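Hand-held gripper build, pads and jaw spacing
Jurcombe Shared Workshop Forum > Projects > Robots and automation

ubaldo_o
Joined 1/1/20
Posts: 194

Carrying on from the old thread, which had got too long to follow. The Drolto grippers are back together with the new jaws. Jaw opening is 96 mm between the pad mounts before the pads go on. I printed the fingers again in grey and put the rubber back on the inner faces. Still to do: trigger return spring, cable strain relief, and the small screws that keep working loose at the finger roots.

My question is about the pads. I want to pick up kitchen things, so mostly round and smooth, and I don't want to change fingers between jobs.

kundach_bench
Posts: 91

What rubber is it? The stuff on the roll by the Kundach bench is quite hard once it has been glued down. I'd go softer and thicker.

ubaldo_o

It is from that roll. Softer was what I had in August and it tore at the corners.

vanags
Posts: 96

It tore because you bent it over a sharp edge. Put a radius on the print and soft rubber will last. I wouldn't blame the material.

ubaldo_o

Could be. I'd still like to hear from someone who has used a hard pad on a heavy object. Two pictures from the big hall, then I'm back to the springs.

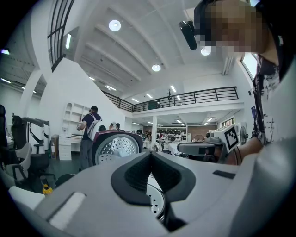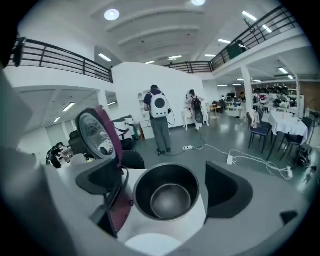 Page 6 of 6

vanags

In the second one the right-hand pad is resting on the side of the rice cooker, and it's a rounded wedge. On a curved wall that is going to touch along a line and not much more. The left one is up by the lid hinge, so the two sides aren't pushing on the same sort of surface at all. I'd expect it to twist if you lifted it like that.

ubaldo_o

I wouldn't lift a full one with these. Moving an appliance along a worktop is enough for me.

kundach_bench

What's the V channel in the middle for? The black rubber one in the first picture. Is it meant to centre things?

ubaldo_o

Yes. Handles and bottle necks mostly. Anything round and thin settles into the notch and stops rolling about. It makes no difference on something as wide as a cooker.

rlaur
Posts: 6

Raimonds Laur, I made the first set of fingers so I'll put my bit in. The wedge was meant for opening lids. You get the thin end under a lip and turn your wrist. It was never meant to be a general pad. If you want general, make it flat and 4 mm longer at the tip.

vanags

Agree with flat. Don't agree with longer. Longer tips flex, and these already flex enough.

rlaur

They flex at the root, where the screws are coming loose. Fix the screws first and then measure it.

ubaldo_o

Fair point about the screws. Threadlock or nyloc?

kundach_bench

Nyloc. Threadlock can attack some printed plastics. I had a bracket go crazed overnight from it.

vanags

Depends on the plastic. Fine on nylon. But nyloc if you have the room behind the finger, yes.

pellow
Posts: 96

Different question. The marker cube on the other gripper in the first picture, is that glued or screwed? Mine was on double-sided tape and it crept – only a degree or two, but everything I recorded after that was off and I had to do the calibration again.

ubaldo_o

Screwed from underneath, with two pegs so that it only goes on one way round. If you use pegs leave them a bit oversize and sand to fit. The printed holes always come out small on the Vanags printer.

vanags

They come out small because people keep slicing with the wrong profile. There is a card taped to the lid.

pellow

Thanks, will do pegs. Is the cube a solid print?

ubaldo_o

Hollow, three walls. Keep the faces flat. The first one I made had a bulge in the top and the marker paper lifted at one corner. Matt paper as well, gloss is no good under those strip lights.

kundach_bench

Going back to the pads. Could you make them slide on? A dovetail on the finger face, then a wedge, a flat and a soft one in a box. I know you said no changing fingers, but changing a pad takes a few seconds.

rlaur

I drew that once. It adds thickness on both sides and you lose jaw opening. On these you can't spare it.

kundach_bench

You'd lose 6 mm. That still leaves 90.

rlaur

Before the rubber. Then take the rubber off as well.

ubaldo_o

I'm going to do one flat pair with a proper radius on the edge and the softer rubber, and leave the wedge on the second gripper. Then I can try both on the same things. If the soft one tears again I'll put the bits on the bench for Vanags to look at.

vanags

Send me the file before you print it and I'll put the radius in. 3 mm at least on the outside edges – 2 is what you had in August.

ubaldo_o

File is in the shared folder, under Orlandini, fingers, flat. The screw holes have been moved too, so don't use the old jig.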